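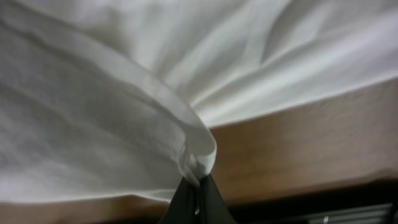

*White cloth on the wooden table, Flaltitz workroom*

## About Undico

Undico washes, mends and folds table linen, sheets and plain cotton panels for restaurants, guest houses and small event halls. We have been in the old feed store in Flaltitz since May 2009. The business was started by Torunn Hovland, who still runs the folding room and answers most of the mail.

We look after linen for 41 regular customers. Some send us a single bag a week. The largest, the Stasa guest house, sends up to 400 pieces in a busy week and gets them back in stacks sorted by size.

### How we work

Every piece is checked for stains and loose hems before it is folded. Large cloths are opened out on a table, smoothed from the middle, and folded corner to corner. Small tears are mended here. If a cloth is past mending we set it aside and call you before replacing it.

We iron on request. Most customers with round tables ask for it, and most guest houses do not.

### Rental

The Entili range is our own rental linen, in white only. It comes in three table sizes plus napkins. The minimum order is 100 pieces, and napkins count toward that number. Please book two weeks ahead in summer.

### Visiting

The counter is at 359 Mill Road, with parking on the side street. Drop-off is from 7 a.m. to noon and pickup is from 2 p.m. to 6 p.m. Ring the bell if the front is unattended. Please tie bags shut and put your customer name on the tag.

Page updated 1 October 2025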